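Software Group Completes Move to New Planning and Perception Stack

Plimotthorpe Newsletter, 2019-12-17

The two-arm kitchen bench is now running entirely on the new software stack, and the older control code has been retired from daily use. The change closes a project that began in July, when the group agreed that the former arrangement, in which each arm had its own planner and its own idea of the workspace, could no longer support tasks that need both arms at once.

Under the old system, the planners exchanged messages only at the start and end of a motion. If one arm was holding a lid, the other treated the space around it as blocked until the first had finished and reported back. Many tasks could be written that way, but they were slow, and a small delay in one arm often caused the other to give up and return to its rest position. The new planner, named Usuga, keeps a single model of the bench and plans for both arms together. An object held by one arm becomes part of that arm's shape for as long as it is held, and the second arm may then work close to it with a margin set by the task author.

Jelle Wuyts, who led the planning work, reports that the margin proved to be the most debated setting in the project. "A wide margin is safe and gets nothing done near a pot," he writes in his closing note. "We settled on a value for each object class, kept in the task file where people can see it and argue with it."
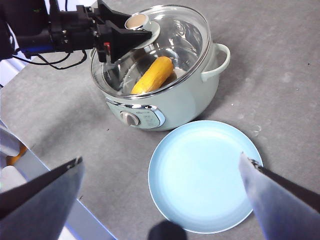
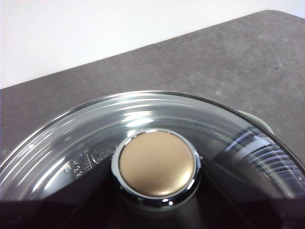 Plimotthorpe Software Group – Control, Perception and Planning

Perception required a separate effort. Clear and shiny surfaces remain the most common cause of failed grasps on the bench. Depth readings pass through glass lids and clear containers and return the surface behind them, and polished metal gives bright spots that move as the wrist moves. The previous detector accepted these readings as they came. Its replacement, written by Xóchitl Salinas and Stijn Hermans, compares several views from the wrist cameras before it commits to a position, and it discards any highlight that shifts between views in a way that a solid edge would not.

The detector also looks first for the parts of an object that can be seen reliably. For a glass lid this is usually the knob. For a clear container with an opaque cap or a metal fitting, it is the cap or the fitting, and the outline of the container is then estimated from that point. The group trained the new detector on 2302 labeled views and held back a further 1272 for testing. Results on the held-back set will be published on the internal pages once the labels have been checked a second time. Lies Peeters is responsible for that review and asks that colleagues refrain from quoting earlier numbers.

On the tooling side, all runs are now recorded in Sosteo, the logging format already used by the mobile base team. A run contains the camera streams, joint positions, planner decisions and the version of every task file, on one shared clock. This allows a failed attempt to be replayed against a changed planner without booking bench time. Replays load in around 35 seconds on a standard workstation – a considerable improvement on the former practice of copying separate logs by hand. Recordings made in the old format can still be opened with the Pastdale converter, although planner decisions are missing from them and cannot be recovered.

Two known problems remain. The planner may choose a path that is free of collisions but leaves a cable pulled tighter than it should be, and task authors should continue to set a rest position between long motions. In addition, the detector occasionally reports a single clear object as two when its rim has several strong reflections. A correction for the latter is being tested and will be included in the next release.

Staff who maintain their own task files are asked to convert them before the old branch is closed to changes. Instructions are on the group's pages under Migration. Requests for help, and for replay access, should be sent to Anouk Schouten, who is also keeping the list of tasks that have not yet been converted.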